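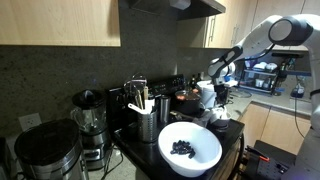 Domestic Food Preparation, Unit 2
Handout: the hob as a work surface

1. Scope
On small kitchen plans such as the Hellthorpe type, the cooktop is often the largest level surface after the sink. Students should treat it as two areas: a cooking area at the back and a holding area at the front. The division applies only while the front rings are off and cold.

2. Cooking area
Pans in use go on the rear rings. A glass lid allows the contents to be checked without releasing steam. Handles are turned inwards – never over the front edge, and never across a ring that is on.

3. Holding area
Bowls, mugs and cups may stand here briefly during assembly. Plastic items may not. After a ring is switched off, allow at least 15 minutes before placing anything on it; cast plates need longer than ceramic glass.

4. Utensils
Whisks, spoons and spatulas are stored upright, heads up, in a perforated holder. The perforations let water drain and air pass. Wooden spoons must be dried before they go in. The holder stands to one side of the rings, on the side of the working hand, and is moved to the worktop before a neighbouring ring is lit.

5. Fruit
Blueberries: 200 g per batch. Rinse in cold water, drain, and spread on a cloth for about 2 minutes. Use a wide bowl with a pale interior – stalks and soft berries show up more readily against it.

6. Before the practical
Read the Trevia ring diagram and mark which positions are free at each step of the recipe. Bring the marked copy.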